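스티본(Stivon) 공동주택 관리동 개보수 설계협의 회의록

회의명: 공용부 마감 및 색채 계획 협의
장소: 관리동 2층 회의실
시각: 오후 2시 개회, 오후 4시 20분 폐회
참석: 피어갈 헤네시(발주처), 핀바 래퍼티(맥 수이브네 설계사무소, 색채·마감), 셰넌 맥그라(맥 수이브네 설계사무소, 설비 조정), 피오누알라 버클리(주나르, 시공)
불참: 올라 갤러거(입주자 대표, 서면 의견 제출)
기록: 셰넌 맥그라

1. 전회 회의록 확인

전회 회의록은 한 군데 정정 후 승인함. 3항의 '계단실 하부 도장'을 '계단실 하부 걸레받이 도장'으로 수정한다. 계단실 벽체 도장은 별도 공종이며 본 계약 범위에 이미 포함되어 있음을 버클리가 확인함.

전회 미결 사항 중 우편함 위치 변경 건은 종결 처리. 기존 위치를 유지하되 하단 높이만 조정하기로 발주처와 시공사가 회의 전에 합의하였고, 도면 수정본은 이미 배포됨. 자전거 보관소 바닥 배수 건은 미결로 유지하고 본 회의록 5항에서 다룸.

2. 공정 보고 (주나르)

2.1 1층 로비 기존 천장재 철거 완료. 철거 중 확인된 배관 보온재의 노후 구간은 설비 쪽에서 현장 확인을 마쳤으며, 교체 범위는 로비 상부로 한정한다. 복도 구간은 상태가 양호하여 존치.

2.2 지하 창고 벽체 균열 보수는 주입 작업까지 끝났고 표면 정리만 남음. 래퍼티가 표면 정리 후 도장 전까지의 양생 기간을 질의하였고, 버클리는 제조사 시방에 따르되 함수율 측정값을 도장 착수 전에 제출하겠다고 답변함. 측정 위치는 벽체 하부를 포함할 것.

2.3 현관 방풍실 문틀 납품이 지연되고 있음. 루드비(Ludby) 공장의 출하가 3월로 밀렸다는 통보를 받음. 헤네시는 문틀 설치 전 기간의 임시 출입 동선을 도면으로 제출할 것을 요구함. 구두 설명만으로는 승인하지 않음. 임시문은 야간 시건이 가능해야 하며, 휠체어 통과 유효폭을 확보해야 한다.

2.4 소음 작업 시간은 오전 9시 이후로 제한하는 현행 기준을 유지. 시공사가 요청한 조기 착수는 불허함. 단, 소음이 발생하지 않는 자재 반입과 보양 작업은 그 이전에도 가능하다.

3. 색채 계획

3.1 래퍼티가 공용부 색채 계획 수정안을 보고함. 수정안은 전 층의 바탕색을 중명도 무채색 회색으로 통일하고, 층별 식별색을 승강기 홀의 층 표지와 세대 안내판에 한정하여 적용하는 방식이다. 전회 안에서 검토되었던 벽면 전체의 층별 채색은 철회되었다. 철회 사유는 보수 도장 시 색상별 재고를 따로 관리해야 하는 부담과, 자연광이 없는 복도에서의 색 재현 편차이다.

3.2 식별색은 4개 층에 대하여 각 1색을 지정한다. 1층 황색, 2층 녹색, 3층 청색, 4층 적갈색. 색채값은 별첨 색채표에 따르며, 본 회의록의 색 이름은 호칭으로만 사용한다. 녹색과 청색은 명도 차이가 작아 저조도에서 혼동될 우려가 있다는 맥그라의 지적이 있었음. 래퍼티는 녹색의 명도를 올리고 청색의 명도를 내리는 방향으로 조정하겠다고 답변함.

3.3 바탕색과 식별색의 대비에 관한 토의. 헤네시는 채도가 높은 색을 넓은 면에 사용하는 데 반대한다는 입장을 재확인하였다. 래퍼티는 무광 회색 바탕에서는 작은 면적의 고채도색도 충분히 식별된다고 설명하고, 식별색 면적을 층 표지 전체로 확대할 필요가 없다는 의견을 제시함. 버클리는 무광 도장의 오염 제거 문제를 제기함. 승강기 홀은 손이 닿는 빈도가 높으므로 바닥에서 손잡이 상단까지의 구간에 내세척성 등급이 높은 제품을 적용하는 것으로 정리되었다. 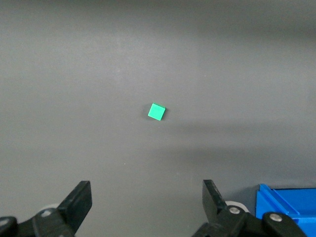

그림 1. 무광 회색 면 위의 녹색 소형 입방체

3.4 광택도. 래퍼티는 벽면 전체 무광을 원안으로 유지하고자 하며, 버클리는 하부 구간에 한하여 저광을 제안함. 두 도료의 색상이 동일하더라도 광택 차이로 경계선이 드러난다는 점에는 이견이 없었음. 경계를 손잡이 뒤에 위치시키면 노출이 줄어든다는 의견이 채택되어, 상부 무광·하부 저광으로 의결함. 경계 높이는 손잡이 중심선에 맞춘다.

3.5 현장 견본. 도료 제조사 색표만으로 색을 확정하지 않는다. 시공사는 2층 승강기 홀 벽면에 견본면을 시공하고, 본 조명 설치 후 참석자 확인을 거쳐 확정한다. 가설 조명 아래에서의 판정은 무효로 한다. 견본면은 최종 도장 완료 시까지 존치.

3.6 갤러거의 서면 의견을 낭독함. 요지는 다음과 같다. 고령 입주자가 층을 잘못 내리는 사례가 있으므로 승강기 문이 열렸을 때 정면에서 층수가 읽혀야 하며, 색만으로 층을 구분하는 방식에는 동의하지 않는다는 것. 설계사무소는 숫자와 색의 병기를 원칙으로 하며, 숫자를 우선한다고 답변함. 숫자 표지의 글자 높이는 정면 시인 거리를 기준으로 재산정하여 회신하기로 함. 점자 표지는 기존 계획대로 문틀 측면에 설치한다.

4. 조명

4.1 맥그라가 복도 조명 배치안을 보고함. 기존 기구 간격을 유지하고 기구만 교체하는 안과, 간격을 재조정하여 기구 수를 줄이는 안을 비교하였다. 재조정안은 천장 배선 변경을 수반하여 초기 비용이 높고, 유지안은 기구 사이 구간의 조도 저하가 남는다.

4.2 헤네시는 배선 변경 비용의 근거 자료가 부족하다고 지적함. 현재 제출된 견적은 천장 복구 도장을 포함하지 않음을 버클리가 인정하였고, 포함 금액으로 다시 제출하기로 함. 의결은 차기 회의로 이월.

4.3 색온도는 전 층 동일하게 한다. 승강기 홀과 복도의 색온도를 달리하는 종전 검토안은 3항의 색채 판정에 영향을 주므로 폐기한다. 연색성 지수는 시방서의 하한값을 준수하며, 제품 변경 시 시험성적서를 첨부할 것.

4.4 비상조명은 본 조명과 별도 회로로 구성한다. 계단참의 기구 위치가 소화전함 문의 회전 반경과 간섭되는 개소가 있어 벽부에서 천장부로 변경함. 해당 도면은 맥그라가 수정한다.

5. 배수 및 기타

5.1 자전거 보관소 바닥 배수. 기존 바닥의 구배가 배수구 반대 방향으로 형성된 구간이 확인되었음. 전면 재타설과 부분 덧바름 중 후자를 우선 검토한다. 덧바름 두께가 얇은 가장자리에서 박리 가능성이 있으므로 시공사는 접착 강화 방안을 함께 제출할 것. 출입문 하부 틈새 치수도 다시 확인한다.

5.2 자재 야적. 주차 구획 일부를 점유하고 있는 자재의 이동 요청이 발주처로부터 있었음. 총 점유 면적의 거의 20퍼센트는 반출 대기 중인 폐자재이며, 이를 우선 반출한다. 잔여 자재는 관리동 북측으로 옮긴다. 소방차 진입로는 상시 비워 둔다.

5.3 방화문 자동폐쇄장치 점검 결과를 접수함. 조정이 필요한 개소는 점검표에 표시되어 있으며 본 회의에서는 별도로 논의하지 않았다.

5.4 게시판 재설치 위치에 대하여 의견이 갈림. 로비 우측 벽은 우편함과 인접하여 혼잡이 예상되고, 좌측 벽은 분전반 점검 공간을 침범함. 맥그라가 분전반 전면 이격거리를 확인한 후 다시 논의한다.

6. 의결 사항

가. 공용부 바탕색을 중명도 회색으로 통일. 승인.
나. 식별색의 적용 범위를 층 표지와 세대 안내판으로 한정. 승인.
다. 승강기 홀 벽면 상부 무광, 하부 저광. 승인.
라. 조명 배치안. 보류.
마. 비상조명 위치 변경. 승인.

7. 조치 사항

임시 출입 동선도 제출: 버클리
지하 창고 벽체 함수율 측정값 제출: 버클리
녹색·청색 명도 조정 및 색채표 개정: 래퍼티
층수 표지 글자 높이 재산정, 갤러거에게 서면 회신: 래퍼티
2층 승강기 홀 견본면 시공: 버클리
천장 복구를 포함한 배선 변경 견적 재제출: 버클리
비상조명 도면 수정: 맥그라
분전반 이격거리 확인: 맥그라
보관소 바닥 덧바름 상세 및 접착 강화 방안: 버클리
폐자재 반출 일정 통보: 버클리

8. 차기 회의

문틀 납품 일정이 확정된 후 발주처가 소집함. 견본면 확인을 겸하므로 2층 승강기 홀에서 시작한다. 색채표 개정본은 회의 전에 배포할 것.

배포처: 참석자 전원, 갤러거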